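Treltau 手引き教示実験 フォトギャラリー

2026年5月1日(金) 更新

とりあえず写真ページだけ先に公開します。本文の整理はまだ。細かい数値は後日差し替えるかも。

テーマは、人がアームの先のハンドルを握って動かし、その軌道をそのまま学習に使う方法。いわゆる手引き教示。うちではこの手順一式を Treltau と呼んでいる。比較対象は遠隔操作で集めたデータ(内部名 Zadis)。同じ課題、同じ学習モデル、データの集め方だけ変えた。

条件メモ
・手引き教示 200軌道
・遠隔操作 200軌道
・評価は各条件 80試行
・頭部視点の映像と関節角を同期記録
・グリッパの開閉は別チャンネル

課題は机上の物をつかんで箱に入れるだけ。地味です。ただし初期位置は毎回変える。立ち位置も床の印で何通りか決めておき、教示者はそこに立ってからハンドルを握る。最初の頃は立ち位置を自由にしていて、これが失敗。人によって引っぱる向きがばらばらで、手首まわりの関節だけ妙に暴れた軌道が混ざる。印を決めてからはだいぶ落ち着きました。
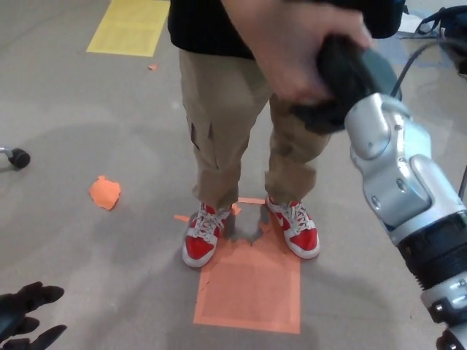 握り方も地味に効く。強く握ると力覚センサの値が飽和しがちで、後段のフィルタで丸めても立ち上がりが残る。軽く添えて、肘から動かすのがよい。慣れるまで何本か捨てる前提で。捨てた分は上の200には入れてません。

あと速度。手引きだと人はつい速く動かす。再生時に追従が遅れて、つかむ直前で位置がずれる。今は記録後に時間方向へ110%まで引き伸ばしてから学習に入れている。これだけで接近時の行き過ぎが減った。もっと伸ばすと今度は動きがもたつく。ちょうどいい所は課題しだいだと思うう。

結果(速報)
手引き教示で学習した方策、80試行中57で成功。遠隔操作のほうはそれより少ない。ただ遠隔側は再集計中なので、数字は確定してから載せます。失敗の内訳は、つかみ損ねが一番多く、次が箱のふちに当たるケース。途中で止まる失敗は手引き側ではほぼ出ず。

意外だったのは収集時間。手引きは準備が短いぶん早く終わると見込んでいたのに、教示者の休憩を入れると差が縮む。中腰になりがちで腕より腰にくる。次はアームの取り付け高さを見直す予定。台を上げるか、ハンドルを長くするか、まだ決めてない。

映像について少し。教示者の手や体が頭部視点に写り込む問題。再生時には当然いないので、学習時と見え方が変わってしまう。いまは二通り試している。ひとつは写り込み部分をマスクする方法、もうひとつは記録した関節軌道を人なしで再生して映像だけ撮り直す方法。後者のほうが成績は良い。が、時間が倍かかる。57という数字は撮り直しの方です。マスク版はまだ試行数が足りず、比較できる段階にない。

同期ずれの件。Mevo(自作の記録ツール)の旧版で、関節角と映像の時刻が少しずれるバグあり。旧版で取った軌道は全部取り直し済み。手元に古いログが残っている人は使わないで下さい。変換スクリプトも新しいほうに揃えること。

今後
・マスク版の追加評価
・教示者を増やして個人差を見る
・両腕の課題(物を持ち替えてから入れる)
・Esposito 側の環境でも同じ手順で再現

10月の報告会までに両腕の分をまとめたい。軌道データの公開もその前後で。形式は関節角+映像+グリッパの三点セット、サンプルコード付きにするつもりです。写真は追加しだいこのページに載せていきまs。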